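3.2 Lighting and exposure

All pictures in the study were made with continuous light. Two soft panels were hung above the table on a rail from Kütt, and the room blinds were kept down for the whole of January. Flash was ruled out early on, as the people taking part found it hard to judge shadows before pressing the shutter. The layout with the widest empty area, a blue bin and one dragon fruit on a white surface (Figure 1), was used to set the exposure for the rest. 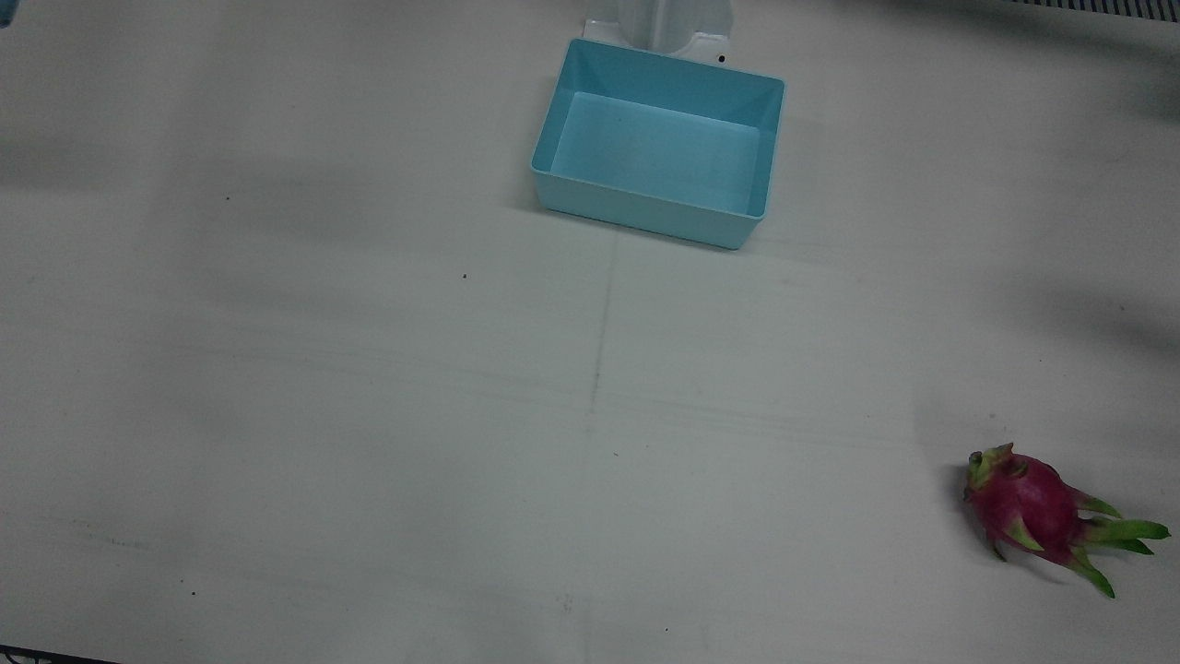
3.3 Participants and task

We recruited 47 amateur photographers through the Bramoswood evening classes. Each was asked to direct a still life of their own, choosing the objects, the distance and the crop. They had 16 minutes and could take as many pictures as they liked, but had to hand in two: one general view and one close-up. Nothing was retouched. Colour was corrected once, in Sindero, with the same setting for every file.

Close-ups caused more trouble than general views. Several participants said they moved in until the subject no longer fitted, then could not decide what to leave out. Others stayed back and planned to crop later — an option the rules did not allow. We return to this in Section 5, where the sharpness scores are compared with the participants' own ratings. 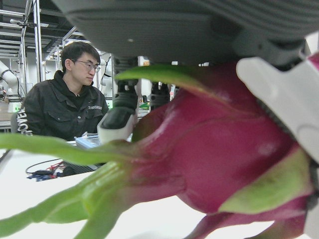
Figure 2. Dragon fruit at very close range, with the green tips of the scales turning pink-red towards the base.

3.4 Rating

The pictures were shown to a separate group of viewers on a calibrated Urement screen, at 300 lux, in random order. Viewers marked each one for clarity, balance and interest. They were not told how long the photographer had been given, and general views and close-ups were rated in separate sittings.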